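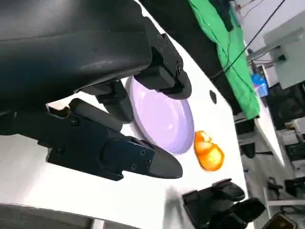
Re: [arms-upkeep] Fingertips creeping out of line after a long run

Hello all, and thank you for the kind welcome last month. I've been meaning to answer the question about fingertips for days, and now that the kettle has boiled and the cell is switched off for the evening I shall try to do it properly. Our cell at Ullport is a two-armed one over a white table, and the job I look after is the plate job, where one arm takes hold of a plate by its rim and the other keeps out of the way until it's wanted. The lavender plate is the one I use for setting up, with one finger reaching over the rim and the other crossing in front of it, and the tip of that lower finger ends up only just above the tabletop. That gap is where all my trouble has come from! If the finger plates have shifted even a little at the screws, the tip either scrapes the table or rides too high to get any sort of purchase.

On November 30, 2024 a list member at Buvgate wrote:

> We have the same style of two-finger gripper on a pair of arms, and
> after a long run the fingertips no longer meet squarely. I tighten the
> hex screws on the finger plates, it behaves for a while, and then it
> wanders off again. I have re-taught the pick position more times than
> I care to admit. Am I looking after the wrong end of the problem?
> Also, does anybody keep a log of this, or do you all just wait until
> something gets dropped?

I think you very probably are looking at the wrong end, and please don't feel bad, as I did precisely the same all through October. Re-teaching the position hides a loose finger beautifully for a bit. You move the arm to suit the finger, then the finger moves again, and before long the taught point is nowhere near where you started and you can't remember what it was to begin with. (I could remember, but only because I'd scribbled it on the back of a delivery note.)

My routine now goes like this. I park the second arm well back, cut the power at the cell and let everything settle. Then I take the finger screws out one at a time, wipe the thread and the hole, put a tiny dab of medium threadlock on and run each one in until it's just nipped. I don't tighten any of them fully until they're all in, and then I go across corners, a bit here and a bit there, the way you would with a car wheel. The first few times I did one side right up before touching the other, and the plate sat crooked and looked perfectly fine until I closed the gripper.

After that it gets left overnight. I know it's tempting to have a quick go, and I've given in to it, and I had to do the whole lot again the next morning.

With the power back on I close the fingers slowly on a strip of thin card and see whether it pulls evenly from both sides. If it drags at one corner, the finger is twisted and it's back to the screws. Only when the card is happy do I bring the arm down to the table, very slowly, and slide the same card under the lower tip. If it passes with a faint rub, I leave the taught position alone.

As for a log, yes, I do keep one, in a plain exercise book on the shelf. Our last set of screws went 212 cycles before I saw any drift, and the set before that, done without the threadlock, managed nearly 30. I wouldn't hang too much on those numbers, as the plates were heavier on the earlier run. I check the card now at the start of every session, and it takes hardly any time once you're used to it.

One more thing, as you mentioned the joint between the fingers. Do feel for play there with the power off before you blame the screws. I had a Drullier hand on the bench last year with every screw tight as you like and the pivot worn to a rattle, and no amount of fussing at the tips was going to cure that. If yours moves when you rock it gently, ask whoever supplied it about a replacement pin. We got ours from Khattak, and they were very patient with my sketch.

Do write back and say which way your tips are wandering, in or out. I'd love to know if it's the same as mine, and I can copy out the pages from the exercise book if they'd be any help.

All the best from a rather chilly workshop,
Ullport plate cell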